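Ticket: Drarnar hand-held grippers, left side loses tracking
Opened by: Macarena Troncoso
Status: open

Trying the Drarnar pair against our old Batalero set on folding, and I love these things already! The jaws get under a hem so easily. One snag – the left pose jumps as soon as both grippers come in close to the pants.

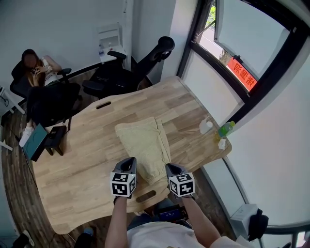 Wian Rampersad: Could be the exposure. Ours jumped like that until we fixed the shutter at 1/500. Does the right one ever do it?

Macarena: Never the right. Fixed the shutter as you said and ran the fold again.

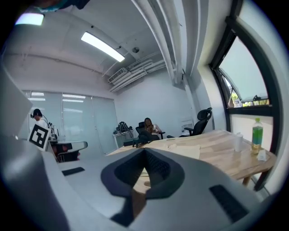
Jumps went from 57 to 6 on the same fold, so that's a huge step! The Batalero set still gets 2, but it's so much clumsier on cloth. Next I'll swap the left and right cubes – leaving this open until then.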